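Livard street circuit: support race grid and the pit lane penalty

Motorsport > National series > Street rounds

Thread started after the stewards' bulletin went up. Please keep team allegiances out of it if you can.

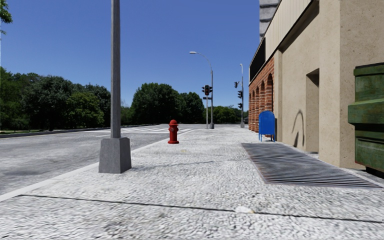 Posted by kerbhopper | Friday, November 21, 2025 | Posts: 2,097

Has anyone read the full decision on Cosmin Dinu? He got a drive-through for speeding in the pit lane, 54 in a 50 zone, and it cost him the Livard win. The bulletin says the limit line was moved after practice. Orkero say they were never told.

tam_valley_racer
Posts: 1,297

They were told. It was in the drivers' briefing notes and every other team managed it. Régis Marty went through the same pit lane at 49 two laps earlier.

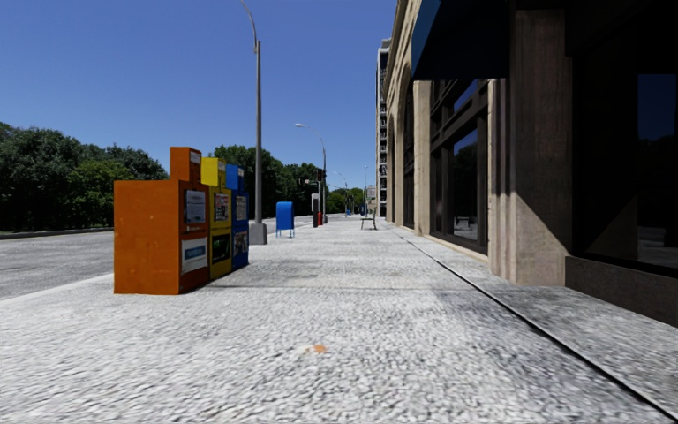 The pavement, with the orange, yellow and blue newspaper boxes.

kerbhopper

Marty pitted under the safety car, so he was never going to be braking from full speed. Dinu came in under green on old tyres.

Sump Plug
Posts: 43

Doesn't matter what tyres he was on. Four over is four over. We had the same argument at Grestine in June and the penalty stood then as well.

My problem is the timing. They took nine laps to announce it.
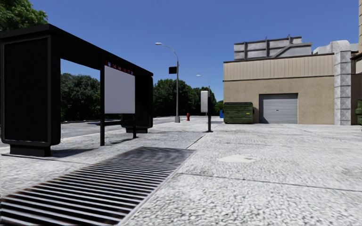 By then he had built a gap and used up his tyres doing it. If he'd been told straight away he could have served it, come out sixth and had a go at the rest of them.

tam_valley_racer

Agree on the nine laps. Don't agree it would have been sixth. Look at the sector times, he'd have been stuck behind the two Tam cars whatever happened. You can't pass there unless somebody runs wide at the hairpin.

kerbhopper

Marty passed three cars there on Saturday.

tam_valley_racer

In a sprint race, on new tyres. Different thing.

wetline

Orkero have put in an appeal. Hearing is next week I think. They want the line position checked against the circuit map, which seems fair enough to me.

Sump Plug

They'll lose. The map in the bulletin has the new line on it.
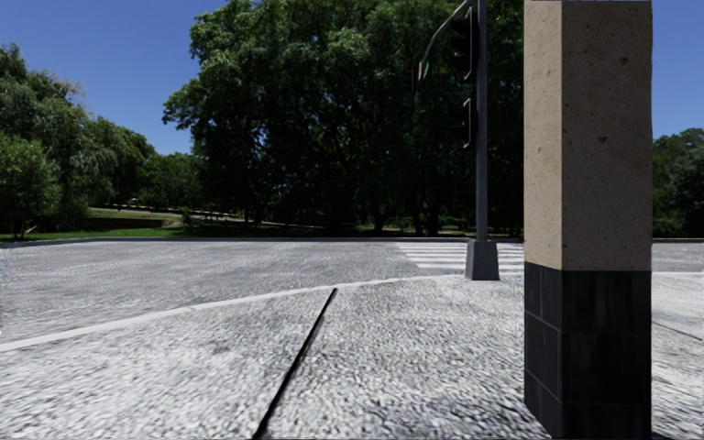
Related threads

Grestine: was the June penalty right?
Tam driver line-up for next season
Parking and shuttle buses at Livard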